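보낸이: Roksolana Kobzar
받는이: 작업장 자동화 메일링 리스트
제목: Re: [자동화] 의류 접기 셀, 사람 자리는 어떻게 되나요

안녕하세요, Skevetti 반품 의류실의 Roksolana입니다. 답이 늦어 죄송해요. 4월 내내 새 작업대에 붙어 살다시피 했는데, 쓸 얘기가 너무 많아서 오히려 못 쓰고 있었습니다!

Orest Tkachenko 님이 쓰셨습니다:
> Birhane 창고에서도 두 팔 로봇으로 티셔츠 접기를 검토 중입니다.
> 속도 수치는 업체 자료에 다 나와 있으니 됐고, 저는 일하던
> 분들의 하루가 어떻게 달라졌는지가 궁금합니다.
> 그리고 뭉친 옷도 그대로 올려놓으시나요?

뭉친 옷 얘기부터 할게요. 네, 그대로 올립니다. 처음엔 저희가 미리 펴서 줬는데, 그러면 사람 손이 하나도 안 줄더라고요. 지금은 소매가 꼬였든 밑단이 말려 들어갔든 일단 작업대에 놓고 봅니다. 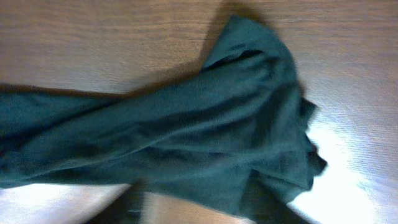 그럼 접기를 하던 사람들은 이제 무슨 일을 하나요?
검수와 수선 판정으로 옮겼고, 한 근무조에 한 명씩 돌아가며 로봇 작업대를 봅니다.

저희 조는 하루에 515벌을 처리하는데 그중 62벌은 아직 손으로 접습니다. 단추 많은 셔츠, 안감이 미끄러운 옷 같은 것들이요. 손목이 아파서 오후마다 파스를 붙이던 Capucine이 요즘은 파스 없이 퇴근해요. 저는 이게 제일 기쁩니다.

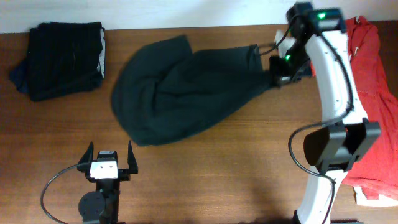
짙은 녹색 옷의 한쪽 끝을 오른쪽 그리퍼가 잡은 모습

그렇다고 일이 쉬워진 건 아니에요. 작업대 당번은 생각보다 집중력이 필요합니다. 옷감이 겹쳐 잡혔는지, 어디서 멈추고 다시 놓아 줘야 하는지 눈으로 익혀야 하거든요. 교육은 3일로 잡았다가 너무 짧다는 말이 나와서 늘렸습니다. 재미있는 건, 오래 접어 본 사람일수록 빨리 배운다는 점이에요. 어깨선을 먼저 맞추라든지, 니트는 당기지 말라든지, 몸에 밴 요령이 전부 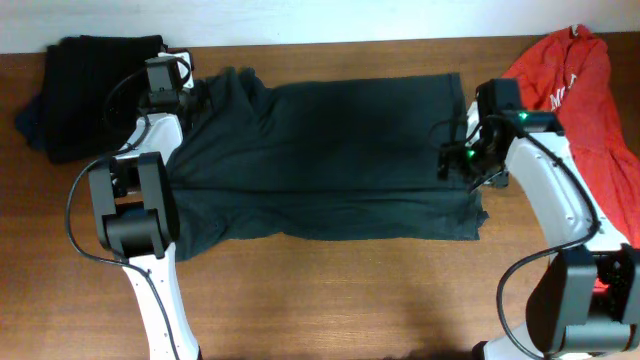
작업 지침에 들어가게 됐어요. 예전에는 옆자리 사람한테 말로만 전하던 것들인데, 이제 지침서에 58개 항목으로 적혀 있고 누가 냈는지 이름도 남습니다. 회의 때도 접기 담당들이 제일 말을 많이 해요. 이 변화는 정말 예상 못 했습니다.

불만도 물론 있습니다. 같이 접으면서 수다 떨던 시간이 없어졌고, 당번 자리는 혼자라 심심하대요. 그래서 검수대를 로봇 작업대 옆으로 옮기자는 안이 나왔습니다. 이 얘기를 Skeslow 쪽에 했더니
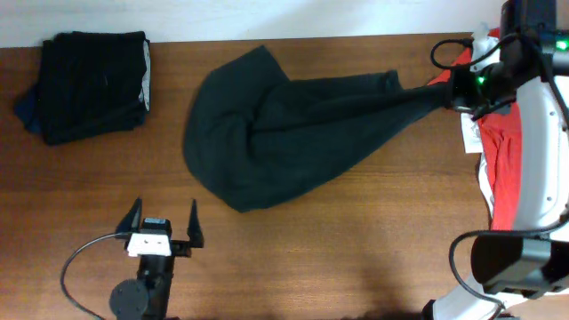 Yurii Tkachuk: 저희도 똑같았습니다. 자리를 붙이고 나서 당번을 하겠다는 사람이 늘었어요. 다만 당번 수당은 먼저 정해 두세요. 저희는 그걸 나중에 정하느라 한참 시끄러웠습니다.

이런 답이 왔습니다. 수당 문제는 저희도 아직 논의 중이라 정해지면 다시 쓸게요.

Orest 님, 도입 전에 접기 담당 분들을 꼭 한번 데리고 오세요. 저희 조 사람들하고 직접 얘기하시는 게 제 메일보다 훨씬 나을 거예요. 오전 10시 이후면 언제든 괜찮습니다. 지침서도 필요하시면 파일로 보내 드릴게요.

Roksolana 드림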